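Reading the Clues: How Fair Is a Small-Town Whodunit?
Final report, Genre Fiction Seminar, Hultville College
12/27/19

I have been reading mysteries since I was way too young for them, so when we were told to pick a body of popular fiction and ask it one clear question, I didn't have to think very long. My question is whether the books play fair. Could a reader who is paying attention name the guilty person before the detective does?

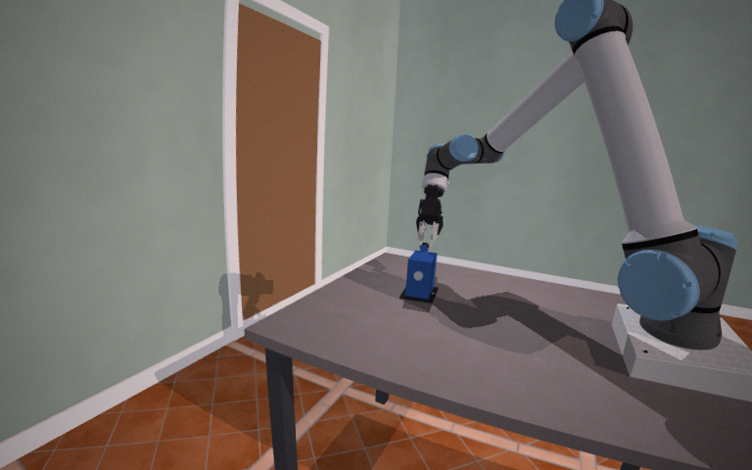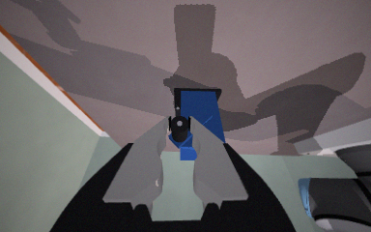 Two computer-rendered views with the blue object.

What I read

I wanted a set of books small enough to finish and old enough to have a settled formula, and I ended up with the Mapplebeck mysteries. Mapplebeck is a market town where people get poisoned at an alarming rate, and the series was put out in cheap paperback by Huster, a house that also did westerns and a lot of cookbooks. Our library has a long shelf of them (donated, and smelling like it). I read 60 short stories from the Huster collections and two full novels, The Jundgate Legacy and Supper at the Mill. I started in July, before the class even began, which I guess tells you how much I like this stuff.

I didn't read anything about the series first. No reviews, no fan pages, and I taped paper over the back covers because the Huster blurbs are terrible about giving things away. One of them names the murder weapon AND the room it was hidden in!

How I did it

Every story in the series has a pause. It's the moment where the detective goes quiet, looks out a window, and says something like "then I have been very stupid." I stopped reading there every time, wrote down my suspect and my reasons on an index card, and then read the ending. After that I went back through the story with a pencil and marked every clue the detective used in the explanation, if I could find it on the page.

I sorted each clue into one of two piles. A shown clue is one the reader gets at the same time as the detective. A held clue is one that the detective knows and we don't, like a telegram that arrives and gets read in silence. Some were hard to sort. There is a story called The Cold Kettle where we are told the kettle is on the wrong hook, but we are never told which hook is the right one. I went back and forth on that for a whole evening and put it in the held pile.

What I found

I named the right person in 70 percent of the short stories, and that was a lot better than I expected. Before anyone congratulates me, I should say that plenty of those were good guesses and bad reasoning. By the middle of the second collection I had figured out that if a character is helpful to the detective and has no job, that character did it. My index cards get pretty lazy after that. One of them just says "the cousin, obviously."

So I think the clue piles matter more than my score. The early stories are very fair. Nearly everything in the explanation is on the page, and often it's sitting in the middle of a dull sentence about the weather or the train times, where your eye slides right over it. I loved those. I got fooled by a bird bath in the third story and I'm still kind of mad about it.

The later stories lean on held clues a lot more. Telegrams show up, and phone calls we only hear one side of, and a friend in London who looks things up. My theory is that the author was running out of physical tricks and needed some other way to keep the ending a surprise. I can't prove that from the stories alone, and I tried not to lean on it too hard.

The novels

These were a different experience. Supper at the Mill is slow and pretty easy. There are only four people who could have reached the soup, and one of them is asleep for most of the book. I had it solved by the inquest chapter and spent the rest of the time waiting for the detective to catch up with me - a nice feeling for a while and then a boring one.

The Jundgate Legacy is the best thing in the whole project. Jundgate is the big house outside Mapplebeck, and the plot is about a will with a page missing. I got it completely wrong. I was sure about the family lawyer, I had a full card of reasons front and back, and every single one of them was explained away in the last chapter. When I went back with the pencil, the clues were all there, starting on the first page, in a description of a staircase. I won't say more in case somebody in the seminar wants to read it. (You should! It's the green one with the torn spine.)

One thing I noticed only on the second reading is that the novel gives you the important facts in the wrong order on purpose. You learn how the house is laid out long before you know there is a reason to care, and by the time there is a reason, you've forgotten it. The short stories don't have room for that. A clue in a ten-page story is never very far from its answer.

Problems with the project

I'm only one reader, and I got better as I went. If I did this again I would get two or three people to read the same stories in different orders, so we could tell if the later ones are really harder or if we were just tired. I also read the stories too fast during midterms, and there's a stretch in the fourth collection where I wrote almost nothing on my cards. I left those stories in the count, and my notes on them are thin.

The other problem is that "fair" turned out to be squishy. I used shown and held clues because I could mark them with a pencil, but a story can show you everything and still cheat in how it tells it. There is one where the narrator calls the killer "poor dear man" about a dozen times. Every clue is shown. I still felt cheated.

What I'd do next

I'd like to compare Mapplebeck with a series set in a city, where strangers can walk in and out of the plot. The list of suspects in a small town is basically closed by the second page, and I suspect that's doing a lot of the work in my results. Huster had a short-lived line of big-city detective novels too, and the library has a few of those in storage. I've already put in a request for the first one.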